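Grip release fault (handheld grippers)

A grip release fault is a failure in which a motorized or hand-worked gripper lets go of a soft item, or holds it more loosely than its recorded position suggests, without any error being raised. The term is used mostly in cloth handling, where the item is thin and gives the jaw little to push back against. It is also called a silent drop or, in older Sositz service notes, a "false close."

Background

Handheld grippers are used to record how people fold and flatten clothes, so that a robot arm with the same kind of jaw can later be taught the task. The operator holds one gripper in each hand. The jaw opening is logged along with the position of the hand, and the two streams are matched afterward. A controller trained on these records learns to treat a certain jaw reading as a firm hold.

With a rigid item such as a cup, the jaw stops where the item starts, and the reading is easy to trust. A single layer of cotton adds very little to the closed reading. A jaw that holds a hem and a jaw that has just lost it can report nearly the same value.

The Vollo case

The best documented case concerns the Vollo folding cell, a two-arm system built by Sositz for commercial laundries. In April, operators at the Tsai laundry noticed that shirts were coming off the cell with one sleeve trapped under the body. The cell reported each of these folds as complete. It had no camera check after the last step, and its fault log was empty.

A first review blamed the arms. The wrist joints were recalibrated and the jaw pads replaced, and the misfolds went on at the same rate. A second review went back to the recordings used to train the controller. Of 3000 recorded folds, 68 contained at least one moment in which a jaw had lost the cloth while its reading stayed in the "held" range. In most of these the operator had simply picked the edge up again and carried on, and the recording had been marked as good.
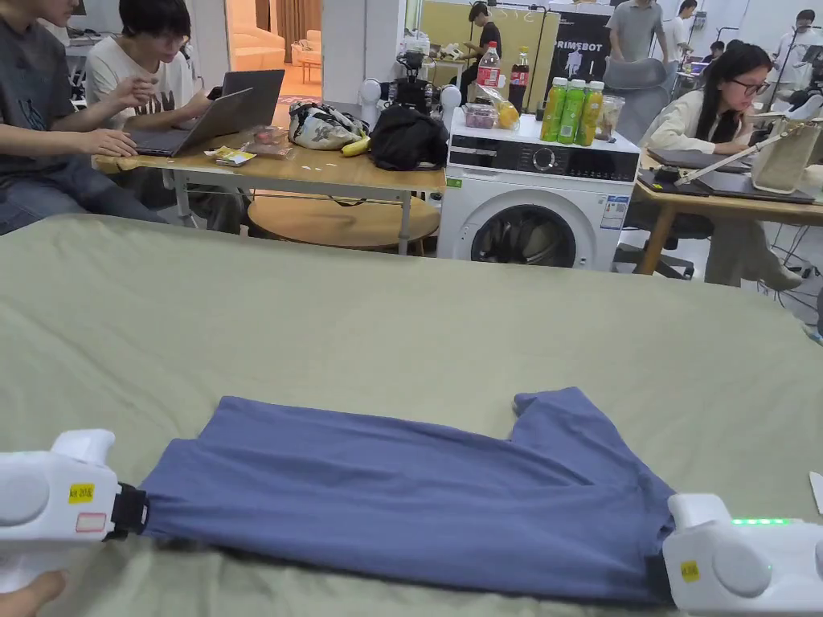
The left and right jaws did not fail equally. Nearly all of the bad readings came from left-hand units, and these were traced to a worn return spring that let the jaw relax slightly under a sideways pull. Pulling a shirt tight between two grippers puts exactly that load on the jaw. Units used only for lifting showed much less wear — one reason the problem had been missed in bench tests, which lifted a weighted strip straight up.

Safety

No injury was linked to the Vollo case. A silent drop can still be a safety matter where arms work close to people. An arm that believes it is holding cloth may move at full speed to the next point, and a loose garment can wrap around a joint or be pulled toward a person standing nearby. For this reason the Tsai site kept the cell at reduced speed until the controller had been retrained.

Handheld units carry a smaller risk. The main one is pinching, which happens when an operator reaches in with a finger to free caught fabric without first opening the jaw.

Detection and repair

Three checks came into use after the case:

A pull test at the start of each session, with the cloth drawn sideways between both jaws.
Comparison of the closed reading with an empty jaw, repeated after every 9 garments.
Review of any recording in which the same edge is picked up twice.

Sositz replaced the spring in all left-hand units and later in the right-hand ones. The affected recordings were removed from the training set. A proposal to keep them and label them as examples of recovery was set aside, but was taken up by the Bivow project, which uses dropped edges to teach a controller when to stop and try again.

See also: Cloth manipulation; Gripper calibration; Jaw wear

Page last edited 9/9/26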